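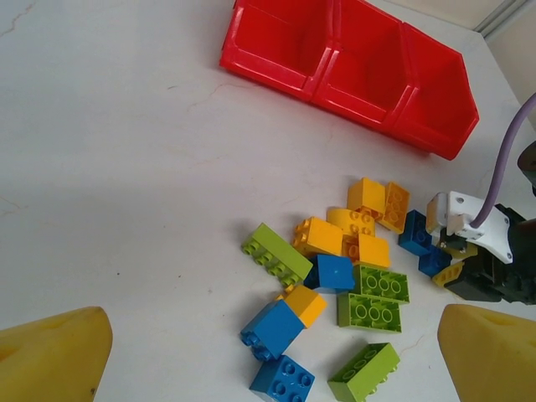
Sorting event practice – anybody else stuck on the pile?

Last updated: Oct 22, 2023

solderpuddle
So our club signed up for the sorting event at the Ranach student meet in April and I'm the one who said it would be easy. Whoops. The task is a heap of big toy bricks in yellow, blue and green, a red bin with three compartments, one color per compartment, go. We built a small arm over the summer and it's fine with one brick sitting by itself. Dump them in a heap and it falls apart. It'll go for the nearest brick, get one finger down, and the other finger lands on top of the neighbor and shoves the whole pile across the table.

We're training it on recorded runs where one of us drives the arm by hand. We have 91 good ones so far. Is that just not enough, or are we doing something dumb?

gearlash_7th
Are your 91 all with a fresh pile every time? We made that mistake our first year. Everybody kept setting the bricks down the same lazy way, half of them studs up, and then the arm had no clue what to do with one lying on its side or upside down with the tubes showing. Now we use a bucket. Shake it, tip it out, no fixing allowed.

solderpuddle
Hmm. We do tip them out, but I won't lie, people "tidy" a little before they hit record. I'm going to ban that at the next meeting.

MrsK_robotics
Coach here, middle and high school combined club, so take this with some salt. I'd forget about the learning part for now and do it the plain way. Find the color, find the brick with the most open table around it, grab that one first, repeat. Eat the pile from the outside in. My kids had that running in two weekends and they understood every line of it. They could also explain it to the judges, and at Ranach that counts for a lot.

threadlocker
Gonna disagree with the coach a bit (respectfully!!). Outside-in works great until there are two bricks leaning on each other and neither one is out in the open. We had two green ones overlapped along the long side, both upside down, and our script saw one giant green brick and tried to pick it up in the middle. It did that for seven minutes. We let it, it was kind of hypnotic.

MrsK_robotics
Fair, overlaps of the same color are the weak spot. We handle it with a nudge. If the blob is bigger than any brick should be, push it sideways and look again. Not pretty, works most of the time.

threadlocker
Is nudging legal though? I thought the Ranach rules said no sweeping.

MrsK_robotics
No sweeping bricks into the bin. Pushing them around on the table is fine, we asked last season.

solderpuddle
OK good to know, because ours nudges plenty without being told to.

pickandmisplace
What's on the fingers? We ran bare printed ones and they slid off the smooth sides of the bricks constantly. Then somebody brought in a roll of that Memico grip pad, we cut little strips for the tips, and it was a different machine. The studs still give us trouble if the finger lands right on one, it tends to roll the brick – but the flat sides hold now.

solderpuddle
Ours are yellow with a padded tip, so I think we're OK on grip. And yes they're the same yellow as the yellow bricks, more or less, go ahead and laugh. We picked the color before we knew the event.

gearlash_7th
I'm not laughing, we did the same thing with blue. Does the wrist camera see the fingers? If it does, mask out the bottom corners of the picture before you look for color. Ours thought it was permanently holding a blue brick and kept driving over to the bin to drop off nothing.

solderpuddle
It sees both of them, bottom left and bottom right. OH. Okay. That might explain some of the weird trips to the bin.

nightshift_nacho
White table too? Watch your thresholds. Our tabletop came out as 255 across the board under the gym lights, totally blown out, and the green bricks went so pale they got counted as yellow. Turn the exposure down and put a fixed lamp on the stand. We use a Nishad clip lamp from the art room.

pickandmisplace
+1 on the lamp, but check where your arm throws its shadow. A grey patch sliding around the table can mess you up as bad as glare.

threadlocker
Also, you asked about the number of runs. I don't think 91 is the problem. We had over 20 runs where the driver fumbled and recovered, and we'd been deleting them as bad. Put them back in and the arm started re-grabbing after a miss. Before that it would just freeze up.

MrsK_robotics
Now THAT I agree with. Keep your fumbles.

solderpuddle
Ugh, I emptied the trash on ours. We'll make new ones, we have a real talent for it. Plan for this week: mask the corners, lamp, bucket, no tidying. Does anyone run the bin at an angle? Ours gets bumped crooked and I don't know whether to tape it down or let the arm learn to deal with it.

nightshift_nacho
Tape. It's a rule at Ranach anyway, they fix it to the table for you.

gearlash_7th
I'd leave it loose for practice, at least half the time. The spot they tape it to isn't always the spot on the drawing, ask anybody who was at the Etico gym last time.

nightshift_nacho
ok that was a bad day for a lot of teams, I'll give you that one

solderpuddle
Half and half then. Will post numbers after the next practice if there's anything worth posting.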